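Normas de la mesa, versión de mayo

Escribo esto deprisa que a las cinco tengo llamada con Isla Niven, de Waltbridge. Llevamos semanas discutiendo qué reglas valen para coger bolígrafos y rotuladores con pinza y por fin hay borrador. Corto. Mejor.

Primera: fuerza baja al cerrar. Siempre. Empezamos en 34 por ciento y solo se sube con permiso apuntado en la hoja.

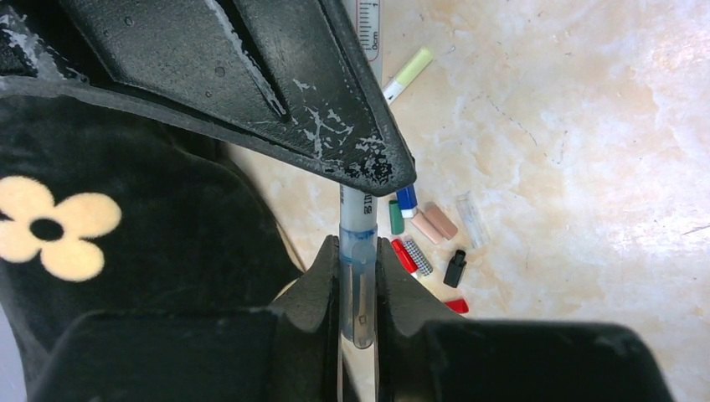 Segunda, revisar los dedos cada 300 ciclos. Desgaste, pintura saltada, holgura. Si hay duda se para y se mide, no vale el "ya lo miro luego". Gillespie MacRitchie queria cada 60, me parece una barbaridad pero bueno, lo hablamos.

Tercera: el agarre, vertical y centrado. Y nada de mover la mesa a mitad de serie, que luego los datos no hay quien los compare.
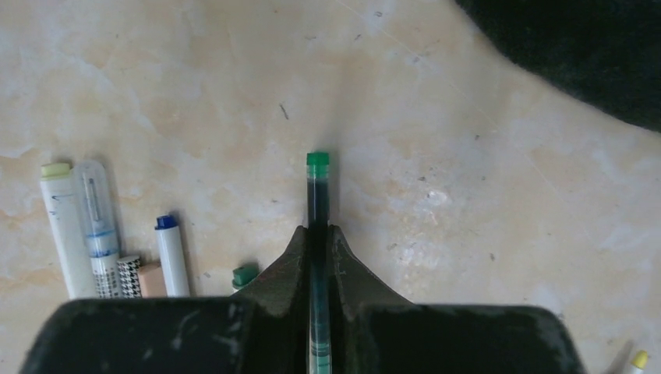

¿Hace falta repetir el cero si solo se cambia de objeto?
Con el mismo tipo de objeto, no. Si cambia el diámetro, se repite y se anota, aunque fastidie.

Cuarta. Las manos fuera con el brazo habilitado, tambien para recoger una tapita. Parada pulsada, luego mano. Esta no se negocia y Mhairi Leckie la ha puesto la primera en la copia de Delholm, con razón.

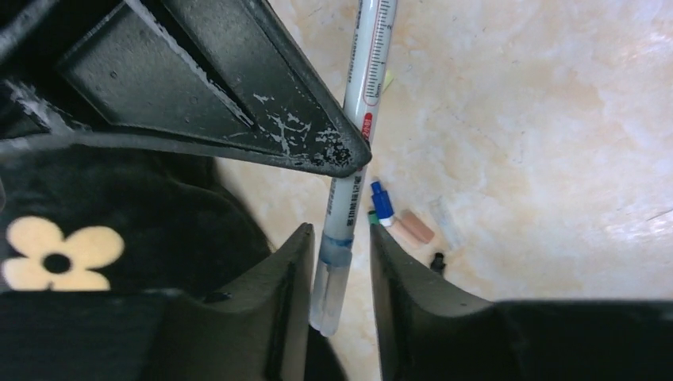

Tubo blanco con escala, entre los dedos de la pinza.

Quinta: velocidad reducida cerca de cualquier estructura fija. El límite exacto sigue en blanco, Lachlan Lennox propone uno y yo otro.

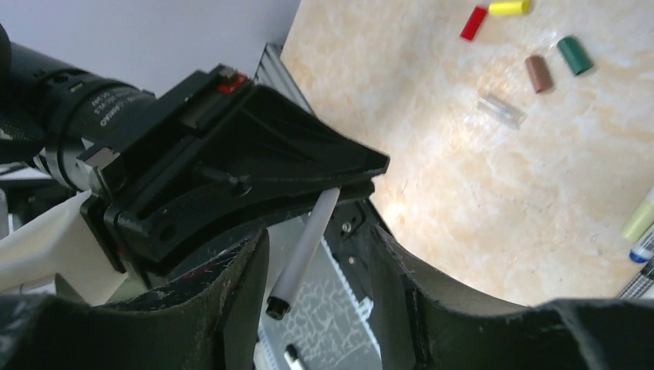 Lo de los registros lo dejo para otro post. De momento una línea por serie: hora, quién, fuerza, incidencias. Quien tenga una plantilla decente que me la pase por los comentarios, la nuestra es horrible.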